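**URKSTEAD, June 30, 2021.** Wirkitz has started taking orders for Rullska, a two-arm laundry folding kit aimed at small hotels, rental linen shops and repair workshops that handle clothing by the bag. The company says the first units will go out to customers in Urkstead before they are offered anywhere else.

The kit comes as a pair of arms on a shared rail, two grippers, a wrist camera for each arm and a third camera that watches the whole work area. Buyers supply their own table and computer. Wirkitz sells the software as a yearly license, and the first year is included in the price of the hardware.

Rullska was first shown to local businesses in April, when it handled only towels and pillowcases. The version now on sale adds T-shirts, trousers and long-sleeved tops. Socks and fitted sheets are not supported, and the order form says so in bold type.

Finding an edge is the slow part of the job. A garment that comes out of a basket in a heap has hems tucked under other hems, and the arm has to pick one spot to take hold of before it can spread anything out. Rullska does this with the wrist cameras, which look at the cloth from a few inches away while the fingers are still open.

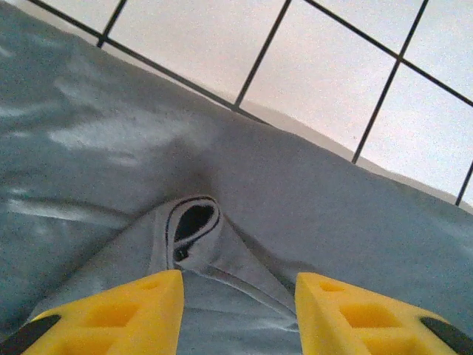
The software picks a grasp point, closes the fingers, lifts, and checks whether it has one layer or more than one. If it has more, it puts the cloth down and tries again. After 6 failed tries on the same garment it stops and calls for a person. Customers can change that number in the settings.

"Most of our time went into letting go and starting over," said Lucía Benítez, product manager for Rullska at Wirkitz. "A shirt will not lie the same way two times. We wanted a machine that could put it down and have another look without making the pile worse."

Benítez said the fingers are printed parts and are treated as a wear item. Each kit ships with 2 spare sets. Customers with their own printer can download the files at no charge, and those without one can order replacements from Wirkitz. The black pads on the outer sides of the fingers are sold separately.

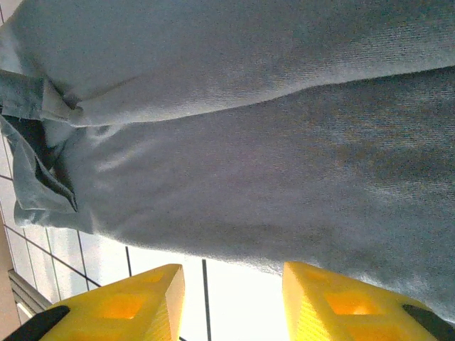 *Open gripper fingers below a length of pale blue-gray fabric.*

Speed is modest. Wirkitz gives a figure of 7 minutes for a pair of adult trousers, starting from a heap and ending with a finished fold. T-shirts are faster, though the company has not published a number for them. A person used to the work will beat either one easily, and Wirkitz does not claim otherwise in its sales sheet. It is selling the kit for overnight use, when a slow machine can work through a load with no one standing over it.

Öberg, a linen service that washes for guesthouses on the east side of Urkstead, tried a pre-release unit this spring and has placed an order. In a short written statement the firm said it would use Rullska for staff uniforms first and decide on table linen later. It said the arms had trouble with dark clothing until the lights over the table were changed, and that the night crew had learned to shake out each load before leaving it.

The table itself matters too. Wirkitz recommends a pale, flat surface with a clear pattern of straight lines, so that the edge of a garment stands out and the software can tell how far it has been moved. Plain tile works, according to the setup guide, as does a printed mat. A basket can go at a back corner, within reach of the right arm.
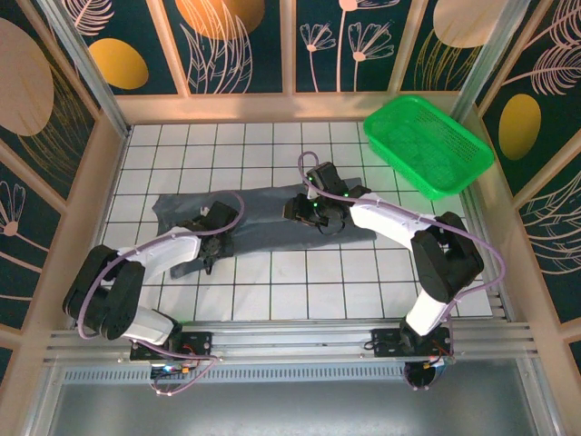

Both arms run from one controller and can be stopped with a single switch. The guide asks for a clear space on all sides while they are moving and says the cable sleeves should be checked weekly for rubbing at the elbow. Setup takes most of a day, including camera calibration. Wirkitz will send a technician for customers in the Urkstead area. Everyone else gets a phone appointment.

The price has not been made public, and quotes are given on request. A smaller package with one arm was considered and dropped after testing, Benítez said, because too many garments slid off the table when only one end was held.

An update for button-front shirts is planned, with no release date given. It will be free to anyone with a current license.

Orders and requests for a demonstration can be made at the Wirkitz office in Urkstead, or by phone at extension 3022.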